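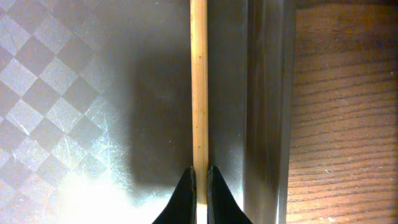 Re: Splinters and rough bits on plain wooden chopsticks

Posted in: Kitchen & Table > Care and cleaning

rutaparn
Mine are plain wood and have gone a bit rough after 31 or so washes. Do I oil them or bin them?

kibet_w
Bin them. They're cheap and oil goes sticky.

Satish N
Disagree. Fine sandpaper along the grain, a thin wipe of food-safe oil, leave overnight. I've had the same set since April last year. Little dark flecks in the wood don't bother me, only a raised grain does.

kibet_w
Overnight for a pair of sticks? No thanks.

rutaparn
Might try Satish's way on one pair. Other question - rice. I set up a tray with a mat, a blue bowl and two chopsticks, and the grains get everywhere.

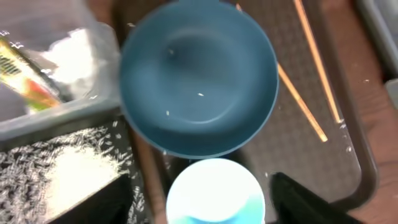 The mat is woven, so they sit in the texture and I end up picking them out by hand.

Rimantas
Let them dry, then shake the mat over the sink. Wet rice just smears.

Satish N
Or skip the mat. A bare tray wipes down in no time.

rutaparn
I like the mat, the bowl slides without it. Will try drying first.

Viewing 6 of 16 replies

Contact us | Back to top | © Clistano Forums
We use cookies to keep you logged in. Accept | Settings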